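Norkgate opens the floor

The demonstration hall at Norkgate was built as a showroom, and the conversion is incomplete. Power comes down one side only, so the stations cluster there. Visitors to the open day on 7/1/22 were given a badge, a one-page floor plan and a request to stay clear of anyone wearing a camera.

The work on show was data collection for manipulation. Flullport, the company that runs the hall, does not put arms on the floor at this stage. Operators perform the task themselves with a pair of hand-held grippers, and the recordings are later used to train a policy that runs on an arm in a separate building. The policy never sees the operator's hands. It sees what the gripper camera sees, along with the position of the tool over time.

Bình Ung, who leads collection, opened with the numbers. A full shift yields 200 usable episodes per station on a good task and 70 on a bad one. Folding is a bad one. The cloth has to be reset by hand after each attempt, and operators disagree on what counts as a finished fold, which shows up later as noise in training.

"We used to write the instructions in a paragraph," Ung said. "Now it is four lines and a photo of the end state. The discard rate dropped the same week."
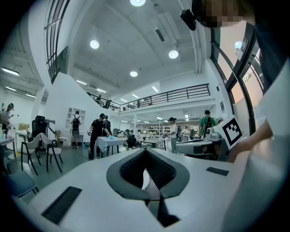 A pair of hand-held grippers on the Norkgate floor during the open day. The square marker on top of the second tool carries a printed pattern.

The tool is known internally as the Choo. The current version is the third. The first used a bare plastic jaw and dropped anything glossy. The second had softer pads that wore through quickly and left black residue on cloth, and a batch of towel recordings had to be thrown out. Pads are now treated as a consumable and logged by serial number, so that a drift in grip performance can be traced to a particular set.

Tracking takes up more staff time than the mechanics. Each tool's position is estimated from its own camera and inertial sensor, and large windows are hard on both exposure and feature matching. Late in the day the light through the glass shifts enough that a session has to be recalibrated. Tài Phí, who maintains the calibration software, said that 558 episodes recorded in April were rejected for this reason alone – almost three shifts of work at one station. Blinds have been quoted and not yet ordered.

The afternoon session covered processing. Files leave the hall overnight for Dritley, the company's storage and labeling service, where each episode is checked for dropped frames, tracking loss and task completion. The first two checks are automatic. The third is done by a person at double speed, and it is the slowest step in the chain. Phí's group has tried a classifier for it and is not satisfied with the result on folding or on anything involving a lid.

Questions from visitors were mostly about transfer. Ung would not give a success rate for the trained policy, saying that the test set was still being changed. He did say that a run of 220 episodes is the smallest the team will train on for a new task, and that operator variety matters more than the total once that point is passed.

The next open day has no date. Groups wanting to try the tools can apply through Flullport, which asks for two weeks' notice and closed shoes.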